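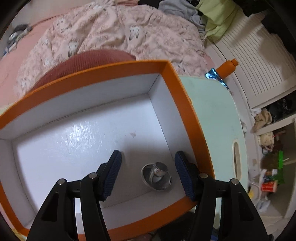 The Long Bench at Platwood

Saving seed from a home garden takes patience in June and a dry room in the fall

By Dilruba Samarakoon

The beans at Platwood are left on the vine long after anyone would want to eat them. By the time Lakmal Fakir pulls them, the pods have gone the color of paper bags and rattle when the plants are shaken. He cuts each plant at the soil line, leaves the roots in the ground, and hangs the tops upside down in an open shed at the north end of the property.

"People drive past and think the place has been let go," he said. "In September it looks like everything died. Well, it did. That's the crop."

Fakir and his partner in the business, Sewwandi Marikar, grow vegetable and flower seed on a piece of bottomland outside the town of Bratine. Nearly all of it is open-pollinated, meaning a gardener who buys a packet can save seed from the plants and get more or less the same thing the next year. They sell by mail and at a farm stand that runs on weekends through the first hard frost. The catalog last winter had 600 varieties in it. Marikar would like to cut that down. Fakir keeps adding lettuces.

Interest in home seed saving goes up and down. Marikar has watched a couple of waves of it. Customers come in wanting to save everything, try squash first because the seeds are large and easy to handle, and end up the following summer with a fruit that looks like a gourd and tastes like a wet towel. Squash is a poor place to begin. The plants are pollinated by bees, and bees visit the neighbor's pumpkins too.

She tells beginners to start with beans, peas, lettuce and tomatoes. All four mostly pollinate themselves before an insect gets involved. A gardener can grow two kinds of lettuce a few feet apart and expect very little crossing. Tomatoes are nearly as reliable, although some of the old potato-leaf types have flowers with a long style that sticks out where bees can reach it, and those should be given more room.

Starting early

The decisions that matter are made in early summer, well before there is any seed to collect. At Platwood the plants chosen for seed are marked with a strip of cloth in June. Once a plant is marked, nobody picks from it.

This is hard for home gardeners, who tend to eat the best fruit and save seed from whatever is left at the end. Do that for a few years and the line drifts toward late, small and disease-prone. The first ripe tomato on the healthiest plant is the one to save. With lettuce it goes the other way. The first plant to send up a flower stalk is the one to pull out, because early bolting is the trait a lettuce grower least wants to pass along.

Numbers matter as well. A self-pollinating crop such as beans can be kept going from a handful of plants, though more is better. Corn is another thing entirely. It sheds pollen on the wind and weakens quickly if seed is taken from a small patch, and Marikar doesn't recommend it for a backyard at all unless several households grow the same variety and pool what they harvest.

Peppers surprise people. They are listed in many books as self-pollinating, but bees work the flowers and a hot pepper planted beside a sweet one can leave its mark in the next generation. The fruit on this year's sweet plant will still be sweet. The seeds inside it may not be true. Marikar covers her seed peppers with lightweight row cover until fruit has set, then takes the cover off and ties yarn around the stems of the peppers that formed underneath.

Wet seed and dry seed

Seed crops are usually divided into two groups by how they are cleaned. Beans, peas, lettuce, most flowers and all of the grains are dry-processed. Tomatoes, cucumbers, melons and squash are wet.

Tomato seed comes wrapped in a gel that slows sprouting. The usual way to get rid of it is to squeeze the seeds and juice into a jar, add a little water, and leave it in a warm spot for two or three days. A skin of mold forms on top and the smell is strong. Fakir stirs his once a day. When the gel has broken down, the good seeds drop to the bottom and the pulp and hollow seeds float. He fills the jar with water, lets it settle, pours off the top, and does it again until the water runs clear.

Leaving the jar too long is the common mistake. Seeds will begin to sprout in it, and once a white root tip shows, the seed is finished. In a hot kitchen two days can be plenty.

After rinsing, the seed is spread on a ceramic plate, a coffee filter or a fine screen. Paper towels are a nuisance. The seed sticks to them and has to be picked off, or planted with bits of towel attached, which does no harm but looks untidy. No heat is used at any stage. An oven, even at its lowest setting, is too hot.

Dry seed is simpler and dustier. Bean plants are beaten against the inside of a clean trash can, or the pods are put in a pillowcase and walked on. Lettuce is fussier, as the seed on one stalk ripens over several weeks and the goldfinches know exactly when it is ready. Marikar goes down the row every few days with a paper grocery bag, bends the seed heads into it, and shakes.

Cleaning comes next. Most of it is done at a bench that runs the length of the packing room, using a set of screens and a box fan. Seed is poured slowly from one bowl to another in front of the fan so that the chaff blows away. The good seed is heavy and falls straight. Fakir suggests that anyone trying it for the first time lay down a bedsheet and set the fan on low. He lost most of a poppy harvest across a driveway in his second year.

"It came up all along the gravel," he said. "Very pretty. I couldn't sell it."

How dry is dry

Haiyan Tang keeps a smaller garden on a slope above Surdu, a half hour's drive from Platwood, and grows several of the farm's bean varieties on contract. Her property is damp, and fog sits on it most mornings. She brings her pods inside as soon as they turn leathery and finishes them on window screens propped across two sawhorses in a spare bedroom.

Her test for beans is to hit one with a hammer. A dry bean shatters. One that squashes or dents needs more time. Flat seeds such as squash and cucumber should snap when bent. Small seeds are harder to judge, and she simply gives them an extra week or two in the room with a fan running.

Beans have one more trouble, the bean weevil, which lays its eggs on the pods in the field. The grubs hatch in storage and eat their way out, leaving neat round holes. Tang seals her dry beans in a jar and puts the jar in the freezer for 7 days. The beans have to be fully dry first or freezing will kill them. When the jar comes out it stays closed until it has reached room temperature, so that moisture from the air doesn't settle on the seed.

She used to skip this step. Then she opened a jar of a pole bean called Ivulness one spring and found more holes than bean. Fakir had given her the original handful, and he had enough left to start her over.

Ivulness is an old family bean from the Surdu side of the county, brown with a cream eye, and the vines will climb past the top of a 9-foot pole if they get water in July. It is slow. Platwood doesn't ship it to customers with short summers. Eaten young the pods are a little stringy, and Tang grows it as a dry bean for soup.

Putting it away

Seed is kept alive by being cool, dark and dry, and of those dryness counts for the most. A closet on the north side of a house is fine for a year or two. A garage or garden shed is about the worst choice, with its swings from hot to cold.

Paper envelopes are good for seed that may still be giving up some moisture. Once it is fully dry, glass jars with tight lids are better. Label everything with the variety and the year, and do it when the seed goes onto the plate. Cabbage, kale, broccoli and mustard seed look exactly alike.

Life in storage varies by crop. Onions and parsnips are barely worth keeping past the first spring. Lettuce holds for several years, beans somewhat less if the room is warm. Tomato seed kept well can still come up after 10 years, though it comes up slowly and in smaller numbers.

Before ordering new seed in winter, it makes sense to test what is on hand. Count out ten seeds, fold them in a damp paper towel, slip that into a plastic bag left partly open, and keep it somewhere warm. Check after a week. If eight or more have sprouted the seed is good. If half have, sow it twice as thick. Under that, use it up or throw it out.

The swap

Ashraful Munasinghe has run a seed swap in Bratine each fall since he retired from the post office. This year's is on 4th October at the grange hall. Doors open in the morning, and people who bring seed go in ahead of people who don't.

He asks for three things on each envelope: the name of the variety, the year it was grown, and what else of the same kind was in the garden. The last is the one people leave off. A packet marked "yellow crookneck, zucchini next to it" is a gamble, but at least the person taking it home knows that.

Hybrid seed is discouraged, although he doesn't turn it away. Plants from saved hybrid seed will grow. They just won't match each other or the parent, and somebody with room for six tomato plants may not want six different ones. Fakir likes them, and has a row every year from whatever Munasinghe has left over at the end of the day.

Platwood brings lettuce, mostly. Tang will have Ivulness if the fog lets up long enough to finish the pods. When we spoke she had two screens full and was waiting on a third.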